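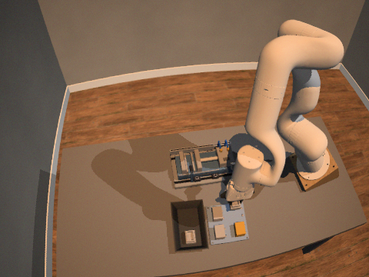

第4回 教材用シミュレーター「Simora」を使う前に、選ぶ前に

ロボット導入実習 配布資料
2026年8月11日

前回はティーチングペンダントの持ち方だけで時間が終わってしまい、楽しみにしていた方には申し訳ないことをしました。今回はいよいよ画面の中でアームを動かします。あわせて、製品としてのSimoraをどう評価するかという話もします。卒業して現場に入ると、動かす技術と同じくらい「うちはどれを買えばいいの」と聞かれる機会が多いもので、そのときに落ち着いて答えられるようになってほしいのです。

1. 製品の構成

SimoraはPhan社が出している学習用のシミュレーション環境で、本体と課題パックに分かれています。本体にはアームと作業台、部屋のモデルが入っていて、課題パックを足すと台の上の治具や部品が増えていく仕組みです。本講座で使うのは部品整列の課題パック「Trirneo」です。さらに、手先側の視点を表示する追加機能がPavportという名前で別売りになっています。名前が三つも四つも出てきてややこしいのですが、見積書では全部別の行に並びますので、今のうちに慣れておいてください。

教室に入れたのは26席分の教育ライセンスです。席の数で契約する方式なので、自宅のパソコンに入れたい方は個別に相談に来てください。

2. 課題の読み方

Trirneoの作業台には、万力のような細長い固定具、縁のある茶色の箱、それから平たいトレイが置かれています。トレイにはベージュの小箱が二つと橙色の小箱が一つ載り、右上の位置が空いています。まずはこの空き位置に目を向けてください。置き場所が決まっている作業では、つかむ動作より置く動作のほうで差がつきます。つかむときは多少ずれても指が寄せてくれますが、置くときのずれはそのまま結果に残るのです。

もう一つ、アームの台座は作業台の右端にあります。左側の部品へ手を伸ばすときと、手元に近いトレイの上で動くときとでは、肘の形がずいぶん変わります。固定具の上を通る経路では、手先ばかり見ていて途中のリンクをぶつける人が毎年出ます。私も最初の年にやりました。

3. 手先側の視点について

全体の視点だけで操作していると、奥行きがどうしてもつかみにくくなります。そこでPavportに切り替えると、二本の指のあいだから対象を見下ろせます。指先と部品の左右のずれは、こちらのほうがずっと読みやすいはずです。

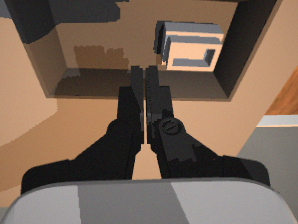 図2 手先側の視点。二本の黒い指の先に区画があり、右寄りの奥に灰色と淡い桃色の小さな部品。

良いことばかり書きましたが、弱いところもあります。まず、指とハウジングが画面の下側を大きく占めるので、手前の様子がわかりません。陰影も簡略化されていて、輪郭にはぎざぎざが残ります。壁の影が濃い場所では、どこまでが壁でどこからが底なのか、慣れないうちは迷うでしょう。高さの判断に自信が持てなくなったら、欲張らずに全体の視点へ戻ってください。行ったり来たりするのは少しも恥ずかしいことではありませんし、上手な人ほどこまめに切り替えています。

4. 評価の観点

製品を比べるときは、次の項目について自分の言葉で一、二行ずつ書いてみましょう。立派な文章でなくてかまいません。

・視点の切り替えは、操作の流れを止めずにできるか
・部品の位置を変えて、同じ課題をやり直せるか
・指が部品に触れたときの動きに不自然なところはないか
・記録した動作をあとから取り出せるか
・追加機能を含めた総額が、授業の予算に収まるか

接触の動きについては、担当者として正直な感想を書いておきます。Simoraは軽い部品をつかんだときの滑りがやや大げさで、実機より難しく感じる場面があります。練習用としては悪くないと思っていますが、実機の調整値をそのまま決める用途にはすすめません。一方、やり直しの速さは文句なしで、失敗しても片付けがいらないというのは、実習を預かる身には本当にありがたいことです!

5. 本日の進め方

(1)全体の視点で、アームをゆっくり固定具の上まで動かす。
(2)Pavportに切り替え、指先を部品の真上に合わせる。下ろすのはまだです。
(3)20分の自由練習。席の近い人どうしで画面を見せ合ってください。
(4)整列の課題を7回行い、そのつど記録を保存する。

全員の記録を合わせて400件になったところで、成功と失敗の傾向を見る回を設けます。うまくいかなかった記録も消さずに残しておいてください。後の回では、むしろそちらをよく使います。

6. 提出物

4の評価メモと、操作中に迷った箇所を一つ。迷った箇所は、どちらの視点で見ていたかも必ず添えてください。様式は自由、手書きも可。提出は次回の授業開始時に、教卓の箱へお願いします。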